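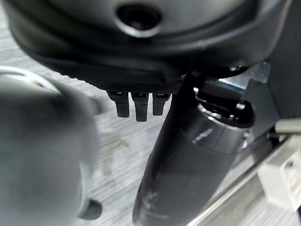
Dark grey cylinder, shiny band near the top, faint scuffs lower down.

Removing pale scuff marks from a smooth dark grey cylinder without making a shiny patch

Posted by Petrică Manole in Cleaning and Finishes, September
Viewed 1765 times

I am trying to get some pale scuff marks off a dark grey cylinder. The surface is smooth and slightly glossy. The marks are faint and sit towards the lower part. There is a shiny metallic band further up which I would like to keep exactly as it is.

I do not know what the cylinder is made of or how it was finished. It came to us at the Okgate workshop with no paperwork. It could be painted metal, it could be plastic that is dark all the way through, and I have not wanted to scrape it to find out. It doesn't come apart in any way I would want to try, so whatever I do has to be done with it in one piece.

What I have done so far:

Wiped it with a dry microfibre cloth. No change.
Wiped it with the same cloth and warm water with a drop of washing-up liquid, then dried it. The marks vanished while it was damp and came straight back when it dried.
Rubbed one mark with my thumb. It may have got slightly smaller but I could be imagining that.

I cannot feel anything with a fingernail when I run it across the marks. They only show up at certain angles, mainly when the light is coming from the side. From the other side of the bench you would hardly know they were there.

My worry is the gloss. Years ago I took a scuff off a satin black lamp base with a kitchen cream cleaner, and the scuff went but I was left with a cloudy oval which looked a lot worse. I have a tub of metal polish, a white eraser sponge, some 3000 grit paper left over from a car job, and a bottle of isopropyl alcohol. I have not used any of these on it.

So, what order would you try things in, and at what point would you leave it alone? Also, is there anything I should keep well away from the shiny band? I don't know if that is real chrome plating or just a chrome-coloured finish.

I am not in a rush. I would like it to look tidy but nothing depends on it.

Comment from dunmow_lad
Does the mark go darker with a bit of oil on it? Try a smear of vegetable oil on a cotton bud, just on one.

Comment from Petrică Manole
Yes, it does. I tried it on the smallest one and it all but disappeared. I wiped the oil off afterwards and the mark came back, fainter I think.

Comment from dunmow_lad
Then you could leave it there and call it finished.

Posted by greyfinch
Marked as most helpful, 13 votes

From what you describe I would treat these as rubbed-on marks or very light surface scratches until proved otherwise. Two different things can look the same. One is material left behind by whatever touched the cylinder, which sits on top of the finish and will come off. The other is the finish itself being roughened, so it scatters the light and looks paler. Water and oil both fill in that roughness for a while, and that is why a mark can disappear when damp. It doesn't settle the matter, though, as a thin smear of transferred stuff can do the same.

Start with the gentlest thing and stop as soon as you are happy.

First, wash it again, but properly. Use a fresh cloth, warm water and a little washing-up liquid, then a second cloth with plain water, then dry it. Soap left behind dries to a pale film and on dark grey it looks exactly like scuffing. I have chased marks for half an hour that were my own soap.

Next, try a soft white pencil eraser, the ordinary stationery kind. I don't mean the eraser sponge. Rub one mark lightly along the length of the cylinder for a few strokes, wipe off the crumbs and look at it from the side. If the mark is transferred rubber or plastic, this will often lift it. If nothing has changed after a minute, put the eraser away.

If that fails, use the isopropyl, but test it first. Pick a spot that does not normally face anyone, dampen a cotton bud, touch it on and wait, then wipe with white cloth. If any grey comes off on the cloth, or the spot feels tacky, don't use it anywhere else. Some paints and some plastics don't get on with alcohol. If the test spot is fine, damp cloth, one mark at a time, and don't soak it.

After that you are into abrasives, and I would think hard about whether the marks bother you enough. A plastic polish of the very fine sort, the kind sold for scratched phone screens, is the only one I would consider. Use a tiny amount, and feather it out well past the mark so there isn't a hard edge. Even then the polished part may end up glossier than the rest. On a slightly glossy finish that is the usual way it goes wrong, and once you have a bright patch the only cure is to polish all the way round to match.

Of the things on your shelf:

Eraser sponge: no. It is a fine abrasive, whatever the packet calls it, and I would bet it is the cousin of what did for your lamp.
3000 grit: no, unless you intend to polish the whole cylinder afterwards. It feels like nothing under the fingers but it dulls gloss straight away.
Metal polish: no. It is made for bare metal and you don't know that you have any.
Isopropyl: yes, after the test.

For the shiny band, dry cloth or a barely damp one, then dry. Some chrome-coloured finishes are a very thin layer under lacquer and they don't like polish or strong cleaners. Cover it with low-tack masking tape before you work on the cylinder, and peel the tape off the same day. Pull it back on itself slowly. If the tape is old, buy new, as old tape leaves glue and then you have a different thing to ask about.

Comment from Petrică Manole
Thank you. The soap film is a fair point, I only used the one cloth. I will start again from the wash.

Comment from hallside_b
Seconding the pencil eraser. It worked on a suitcase handle for me.

Comment from Petrică Manole
Second wash done with two cloths. The general look is better, a sort of haze has gone that I had not noticed was there. The scuffs themselves are the same. Eraser next.

Posted by Mbeki Road Repairs
2 votes

Back to black trim gel from the car shop. Wipe on, leave ten minutes, buff off. We use it on bumpers and it hides anything like that.

Comment from greyfinch
That is made for textured unpainted plastic, mostly. On a smooth surface it can go streaky and it picks up dust. It also makes it slippery to hold. It will wash off if it looks bad, so no great harm, but I would not start there.

Comment from Mbeki Road Repairs
Fair enough, we only do bumpers.

Posted by T. from Gurnham
5 votes

I will give a slightly different view, which is to do very little.

I used to refinish shop fittings in Skistetthorpe, a lot of it dark painted tube and rail, and dark grey was the colour people complained about most. It shows every touch. You would get a rail looking perfect, hang it up, and by the afternoon there would be pale lines on it again. Customers who polished them out every month ended up with rails that were shiny in the middle and dull at the ends. Customers who wiped them and left them alone had rails that looked the same all over for years, scuffs included.

Your marks are faint, you can't feel them, and they need side light to show. I would call that wear and leave it.

If you do want to do something, a thin coat of clear furniture wax is kinder than polish. Microcrystalline if you can get it. Put a little on a soft cloth, go over the whole cylinder and not just the marks, give it a few minutes and buff it with a clean part of the cloth. It does the same job the oil did, filling the roughness, but it stays put longer and doesn't feel greasy. It also gives the next scuff something to land on. Try it somewhere out of the way first, same as with the alcohol. If you don't like it, white spirit usually takes wax off, but that needs its own test on an unknown finish, so go sparingly to begin with.

Do the wax last. If you wax first and then decide you want to use the eraser or the isopropyl, you will only be pushing wax about.

Keep the wax off the joins round the band. It collects there and dries white, and then you need a wooden cocktail stick and some patience to get it out. Tape it as already suggested, or just stop a little short.

One more thing is what it gets put down on. If it gets laid on a bare bench or knocks against other things in a drawer, the marks will be back whatever you use. A bit of felt or an old towel under it would save you most of this.

Comment from Petrică Manole
Update for anyone who finds this later. The eraser took off one mark completely and made another one fainter. The rest did not move. I tested the isopropyl on a hidden spot, nothing came off on the cloth, so I went over the remaining marks once. I could see no difference from it, good or bad.

I have decided against polish. I have ordered a small tin of the microcrystalline wax and will do the whole cylinder when it comes. The band has had a dry cloth and nothing else.

Comment from greyfinch
Sounds right. Leave it overnight after the alcohol before you wax.

Comment from hallside_b
Which eraser did you use, was it the hard sort or the soft?

Comment from Petrică Manole
Soft white one out of the office drawer. It crumbles a lot, so put some newspaper down.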